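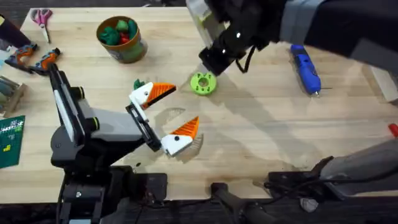
Can You Really Speed-Read a Whole Book Before Dinner?

Trellton Kids, Ask Again pages
3/23/26

Maybe you have seen the ads. A kid flips through a fat book, fast as a card dealer, then slaps it shut and grins. "I read it all!" the kid says. Then a voice tells you that you could do it too, if your family buys the course.

Should you believe it? Let's poke at it a bit first.

What the ads say

Two of the big ones right now are an app called Jelis and a set of workbooks called Zoubi. Jelis says its best student reads 2,076 words in one minute. Zoubi says you will "triple your speed in 30 days."

Those are big promises. When somebody makes a big promise, you are allowed to ask how they know. Who timed the student? What was the book? Had the student read it before? Did anyone ask what happened in the story? We looked all over the Jelis page and couldn't find an answer to any of those.

What your eyes do when you read

It feels as if your eyes slide along the line like a skate on ice. They don't. They make little hops. Your eye lands on a spot, stops for a tiny moment, and hops to the next spot. You take in the words during the stops.

You can catch someone doing it. Sit across from a friend who is reading and look at their eyes over the top of the book. See the jerky little jumps?

At each stop you can see only a few letters very clearly. The rest of the page is blurry, even though it doesn't feel blurry. Try it now. Stare hard at one word in the middle of this page and, without moving your eyes, try to read a word three lines down. It's tough! So when a course says you can learn to "see the whole page at once," be suspicious. Your eyes aren't made for it.

But some people do read faster than others

True. Mostly they know a lot of words, and they have read a lot. If you already know what a "harbor" is, you don't have to stop and wonder. If you know a lot about horses, a horse book goes quickly.

There is also skimming, and skimming is real. It means hopping over parts to find what you want, like the page where the volcano goes off. People skim all the time. It's handy for looking things up. But you miss things, and a mystery is not much fun if you skip the clues. A lot of what gets sold as speed-reading looks like skimming with a higher price on it.

What about the little voice in my head?

Many people hear words quietly in their head as they read. Zoubi says this is a bad habit and you should stop. We don't buy it. That voice seems to help with hard sentences, and it is how you get the jokes. Keep it.

Test it yourself

You need a book you have never read, a friend, and a clock.

1. Read at your normal speed for 60 seconds. Mark where you stop.
2. Close the book and tell your friend everything you remember.
3. Start from your mark and read as fast as you possibly can for another 60 seconds.
4. Tell your friend what you remember this time.
5. Have your friend check both tellings against the pages.

You will probably get further the second time. Now look at what you remembered. Was it as good? One try doesn't prove much, so do it again with another book, and then swap places.

So what about that big fat book?

One of our readers wrote in last September, very worried, because the Bralow book club had picked a story with 377 pages and everyone else said they had finished it in a day. Maybe they had. Maybe they skipped the boring bits, or maybe they fibbed -- people do fib about reading, grown-ups too. Ask them what happened in the middle.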